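Ticket 27: Tape tray on bench 2, colours missing or left out
Opened by: Chantal Simard
Assigned to: Tyson Beaulieu
Category: Consumables and bench stock
Status: Open

The Thorlacius stock list gives six colours of electrical tape for bench 2: black, blue, white, yellow, red and teal. People keep reporting teal as missing and ordering another. We had 10 teal rolls in the cupboard by the end of January and hardly any yellow.

I went through the orders with Tyson. Every teal request came from bench 2, and each time the roll was on the bench but out of the tray. Against the green cloth it is easy to miss.
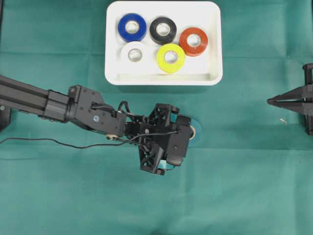 The other labs use the same list and have not had the problem, but their benches are bare. The cloth was put down at the Orkance site to stop small parts rolling off, and I would like to keep it if we can.

Tyson Beaulieu replied:
Agree the cloth should stay. I asked Bernov whether they do teal in a lighter shade and they don't. Could we swap it for purple on the list? The wiring key would need changing as well, so it isn't a quick job. Until then, please look on the cloth before putting in a request. Rolls should lie flat in the white tray when the bench is left.

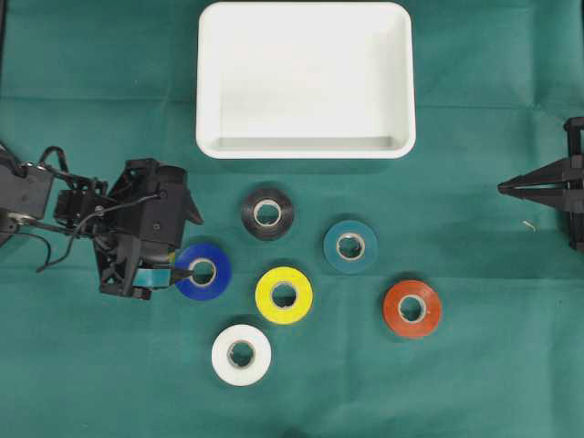 Related notes

26th February, Chantal Simard: Teal requests from bench 2 are on hold. If you can't find the roll, add a comment here first. The spare teal rolls have gone to Nutesano, who were short.

Tyson Beaulieu: Wiring key checked. Teal is used on 2 pages only. I will send the purple version round for comments and leave this ticket open until it is agreed.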